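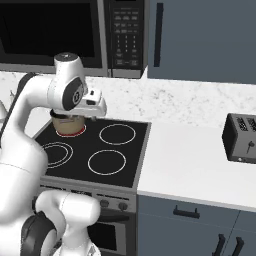

A Kitchen Where Nothing Burns

Print this article | E-mail this article

The burner on the Sarkance team's range glows red all afternoon, and the electric bill never moves. The kitchen is simulated, down to the toaster on the counter, and so is the white arm reaching across the cooktop to the pot at the back left.

Ingvild Wallin loves this room. She has been gathering examples in it since July, steering the arm by hand controller through one small chore after another, and she can talk about pot rims for an hour. "You think you know how to move a pot," she says. "Then you have to show somebody 200 times!"

Each run gets saved whole: every joint angle, every opening and closing of the gripper, the view of the stove. The learning system, called Dralleck, studies the runs and tries to work out what to do when the pot is a little to the left or a different burner is lit. By lunch on my visit the collection stood at 1459 runs, spread over 16 chores.

The bad ones are half the fun. Wallin plays me a run where she came in too steep and had to back off and try again – she kept it, since recoveries are worth learning too. Runs where she simply gave up go in a separate folder. Any run longer than 60 seconds gets a second look.

Between takes the software shuffles things a bit, and off she goes again. Next on her list is the microwave door, which she has been practicing during coffee breaks.

E-mail this article | Print this article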